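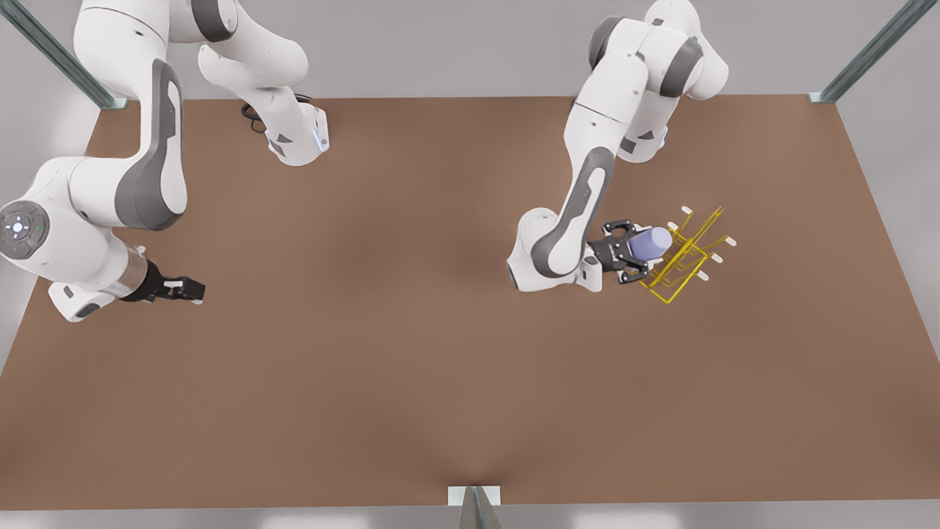
Plakov publishes simulated comparison of two gripper controllers

Plakov has released the results of a simulated trial comparing two gripper controllers, Skunen and Lagman, on a two-armed robot. The trial was run over the summer and the full results are available to customers from September.

Both controllers were given the same job: pick up a short cylinder and place it at a wire rack on a tabletop. Each ran the task 400 times, with the starting position of the cylinder changed between runs. The arms, the two-fingered grippers and the lighting were kept the same throughout.

Skunen dropped the cylinder in 7 runs and Lagman in 29. Lagman was the quicker of the two at closing the fingers, but most of its drops came when the cylinder was gripped near one end.

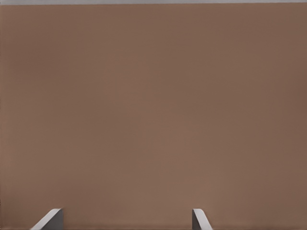 The trial also covered camera placement. A view from the wrist, with the fingertips at its lower edge, was tested alone and then together with a fixed view of the whole table. Both controllers did better with the two views combined, and the gain was larger for Lagman.

"Customers ask us which controller to buy, and until now we have had to answer from separate tests done in different ways," said Erlinda Marquez, who led the trial. "These figures come from one set-up. They are simulation figures and should be read that way. We still have to repeat the work on real arms."

Tests on hardware will begin later this year using the Broner test bench. Plakov will publish those results separately, including any runs that had to be stopped.

Customers with a current support contract can request the run logs and settings files through their usual Plakov contact.

ENDS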